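How to Sort and Store Small Hardware in Shallow Bins

By Mireille Huet
Updated 12/05/2024

If you fix things at home, you end up with coffee cans full of mixed screws, wall anchors, picture hooks and bits left over from flat-pack furniture. Most of it is usable, but you can't find any of it when you need it, so you buy more. Sorting it takes one long afternoon, and keeping it sorted takes a few minutes a month.

What you need

Two or three wide, shallow bins
A set of small lidded boxes or a drawer cabinet
A magnet in a plastic bag
A steel ruler and a screw gauge
Masking tape and a marker
A trash bag and a box for scrap metal

Step 1: Bring everything to one place

Go through the kitchen drawer, the garage, the shelf over the washer and the glove box of the car. Don't sort as you go. My own collection came to 2168 pieces the year I counted it, and 693 of those were drywall screws in four different cans.

Step 2: Pull out the junk

Pour one can at a time into a shallow bin. Throw away anything stripped, bent or badly rusted. A little surface rust on a washer is fine for outdoor jobs. Put dead metal parts in the scrap box and cracked plastic anchors in the trash.

To separate steel from brass and plastic, put the magnet in its plastic bag and drag it through the pile. Lift it over a second bin, pull the magnet out of the bag, and the steel drops off. Some stainless screws won't stick, so check what stays behind before you label it brass.

Step 3: Sort by type first, size second

People often start by measuring, and they give up after an hour. Start with broad groups instead: wood screws, machine screws, nuts, washers, nails, anchors, hooks. Once each group has its own pile, sort that pile by length, then by thickness.

Use a bin with straight sides and a flat bottom for this. Round bowls push everything to the middle and you can't spread the pieces out. A rectangular metal bin on a wooden table works well, and a rubber mat under it will keep it from sliding and scratching the top.

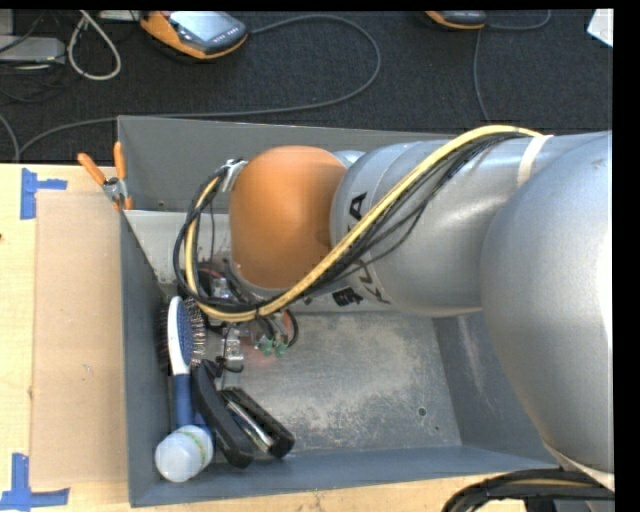 A rectangular gray metal bin on a light wooden tabletop.

Plastic bins are quieter and easier on the hands. I use metal for nails and plastic for the rest. Pick a bin you can lift with one hand when it's half full.

Step 4: Choose containers

Small lidded boxes are cheap and travel well. Drawer cabinets are faster to use but hard to carry to a job. I have a Korkia cabinet on the wall for everyday sizes and keep the rest in boxes on a shelf. Jérémie Sabatier, who wrote the workbench page on this site, keeps his in old jars with the lids screwed to the underside of a shelf. Glass is easy to see through — and easy to break on a concrete floor.

Leave a third of the containers empty at first. You will find a group you forgot.

Step 5: Label the front and the lid

Write the type, the size and the length on masking tape, and put one label on the front and one on the lid. For odd parts, tape a sample to the outside. Keep furniture hardware in its own bag with the name of the piece, so the spare cam locks from the hall cabinet don't end up with the ones from the bed.

Step 6: Set up a catch bin

Keep one shallow bin near the door of the workshop for loose pieces that come out of pockets. Empty it once a month. If you skip a few months, go back to Step 2 and treat it like a new can.

Common problems

Metric and inch sizes get mixed. Test each machine screw in a nut you know. If it binds after a turn or two, back it out and try the other kind.

Parts rust in the box. Drop in a packet of drying gel and change it every July, or before your damp season.

Drawers stick. Take the drawer out, wipe the rails and rub them with a candle stub.

Related pages: Hanging a Drawer Cabinet on Drywall; Reading a Screw Gauge; Removing a Stripped Screw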